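Print this post | E-mail this to a friend

The 400-Year-Old House Problem

7/19/21

I have been reading real estate listings again, a habit I picked up in February and have failed to drop. My sister-in-law Yesenia Orozco wants to move out toward Potley, and she sends me the links because she knows I will complain about them for free.

My complaint this week is the word "character." Every second listing has it. I used to think it meant crooked floors. Now I think it means the seller would like another few thousand dollars and can't point to anything in particular. One place had "original character throughout" and, farther down the same page, "fully rebuilt 2 years ago." Original to what?

Stone is the worst offender. Put stone on a wall and people start talking about centuries. Yesenia sent me one that claimed the "spirit of a 400-year-old farmhouse." The spirit! The house itself went up when I was in high school. I asked what the walls were made of and the agent wrote back that they were "in keeping."
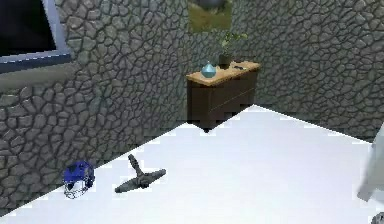

Stone-look walls and a wooden dresser. Rendered, like so much else these days.

I don't have anything against stone. My grandmother's basement was stone and it smelled like potatoes. What I doubt is the idea that a surface can give you a history you didn't live through. Elli Kokkonen, who reads this blog and argues with me by e-mail, says I'm being a snob and that people just like how it looks. Fine. Then say that. "Buyers may like how it looks" would be the first true sentence in the whole listing.

Then there are the numbers. The Ledesma Street place was advertised with a "charm score" of 570, from an outfit called Clarnex. Out of what, I wanted to know. I read the page twice and then the small print. No top number and no explanation of how they got there, only a line saying the score was "based on multiple factors." So is my blood pressure.
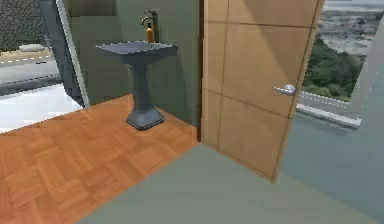
Yesenia went to see it anyway, and I went along because she was buying lunch. She liked it more than I did. The agent told us three times that homes like this one don't come up often, which I had trouble squaring with the other two for sale on the same block. He also said the heating was "efficient." I asked for last winter's bills. He said he would look into that, and I expect he is still looking.

When I got home I ran a search for "character" on the site she uses, the whole state, no price limit. It gave me 3947 listings. I'm willing to believe there are a few houses in there with something special about them. I'm not willing to believe it of all of them, and I don't see how anybody is supposed to tell which is which from a page of adjectives.

Heidrun Oberholzer, who sold houses for years before she got sick of it, told me to skip the description altogether. Look up the tax record, find out the age of the roof, and drive by after a heavy rain. She says she wrote "sun-drenched" about a place that faced a parking garage and it sold in a weekend. I found this less comforting than she meant it to be.

Yesenia is going back for a second look. I told her to bring a flashlight and ask about the bills again.

We use cookies to improve your visit. By continuing to browse you accept our cookie policy. OK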